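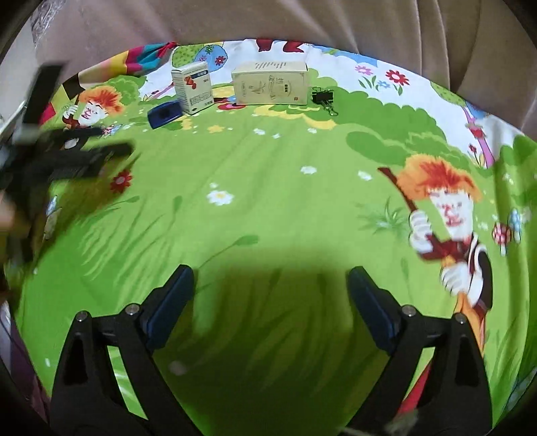 Hand gripper upkeep FAQ
Maintained by Gediminas Luik, Utdale bench. Last changed October 2022.

Do I need to replace the finger pads every 500 grasps?
That figure comes from the Herkon setup sheet, and I have never seen anything to back it up. One pair here went nearly 1,000 grasps with no slip I could measure. Look at the pads. Replace them when the face is shiny or an edge lifts.

Should I oil the pivot pins?
The sheet says yes. I say a dry wipe, and oil only if a joint squeaks. Oil finds its way to the pads, and then you will blame the calibration.

How do I check that the fingers open evenly?
Open them all the way, close slowly on a small carton, and watch which pad touches first. If the carton gets pushed sideways before the second pad arrives, redo the zero. Do this 10 times before you believe the result.

The Nidgate version has a self-centering routine. Can I skip the check?
You can. I ran it in July and it reported a pass with one pin backed halfway out.

Is a binder clip a fair test object?
Fairer than a box. Boxes flatter any gripper. Try the clip with its handles in different positions.

Does a patterned cloth upset the camera?
People keep telling me so. I have yet to be shown a log. Clean the lens first, then we can talk about cloth.

What does error 114 mean?
Usually the cable. Reseat it at both ends before opening the housing.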